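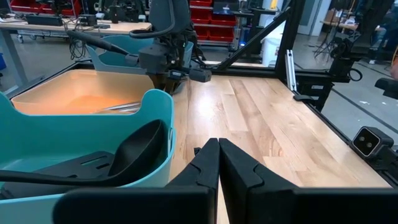 May 12, 2026 - gripper comparison, kitchen utensils, two-arm cell

OK, writing this up while I still remember which finger set did what, because my notes from the December round were useless (a column of check marks with no header, thanks, me).

The question for today was whether we stay with the long stepped fingers or go over to the Hestura pads for the utensil sorting task. Vaughan has been pushing the Hesturas ever since the Skaltcombe demo and I've been dragging my feet, mostly since I cut the notches in the stepped ones myself and I'm fond of them. So, full disclosure, biased operator.

Same rules for both sets: pick a utensil, move it to the bin it belongs in, let go without the thing sliding back out. 40 attempts per set, teleop only, no policy. I drove, Vaughan scored, and a drop onto the table counts as a fail even if I got it back on the second try. I argued about that one and lost.

Stepped fingers first. They're great on handles! Anything long and black, ladle or slotted spatula, they close on it and it stays put. The steps give you a second place to catch if you come in too high, and I come in too high a lot. Where they got ugly was inside the bins. The left bar is wide enough that if a handle is lying along the wall I have to roll the wrist way over before I can get under it, and twice I shoved the whole teal bin across the table doing that. Vaughan wrote "bulldozer" in the score sheet. I left it in.

Then the wrist camera business. With the fingers closed, the two tips sit right in the center of the view, and whatever I'm trying to grab is straight behind them. You get used to it - you open a bit early, look through the gap, and commit. But somebody new on the leader arms is going to hate it, and I think a policy trained on that view is going to learn some strange habits. Tilting the mount 4 degrees is the cheap thing to try. I have a printed wedge somewhere from the Sumitz job, if it didn't get thrown out with the rest of the drawer.

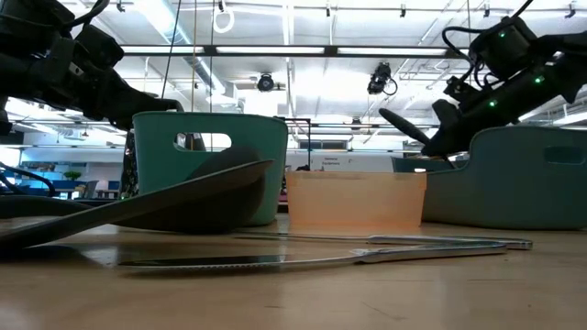 Knives were the reason I wanted the fixed camera running the whole time. Flat on bare wood they're miserable for either set of fingers, and with the metal handles catching the ceiling lights I kept misjudging where the edge was from the wrist view alone. The fixed view saved me over and over. What finally worked with the stepped fingers was coming in almost level, one tip on each side of the handle, and closing slowly while dragging toward me a hair. With the Hestura pads I could press straight down and they'd sort of gather the handle up, which, fine, is really nice. I said so out loud and Vaughan asked me to put it in writing, so there it is, Merrick.

The pads did worse on the ladle, though. Grabbed by the handle it swings, bowl end heavy, and the pads let it rotate the whole way over to the bin. Closing harder just squeezed the pad out of shape. I don't love that.

Controller: ran the Dönmez board at 1000 Hz on both arms, no complaints from the left. The right one gave me a faint buzz in the wrist when I held still over a bin for a while. Dropping the gain a notch killed it, but then the arm felt like stirring oatmeal. Could be the cables coiled around the upper joint pulling on it, could be my tuning. I want to re-route the cables first before touching any numbers again, and please don't "fix" the gains while I'm out, I have the old values written on tape on the leader side.

Also the handoff between arms: possible with stepped on both, possible with one of each, hopeless with pads on both. They stick to each other and you end up wiggling like you're trying to get gum off your fingers.

So for now I'm going mixed, stepped on the left and pads on the right. Vaughan thinks that makes the calibration a pain and he's right, it does.

To do before the next run:
find or reprint the camera wedge
re-route right arm cables, then check the buzz again
something grippy under the teal bins
ask Hestura if the pads come in a stiffer grade
score sheet with actual column headers

Scores are in the shared folder, under my name, the tab called "fingers 2". Ignore the tab called "fingers", that was me practicing.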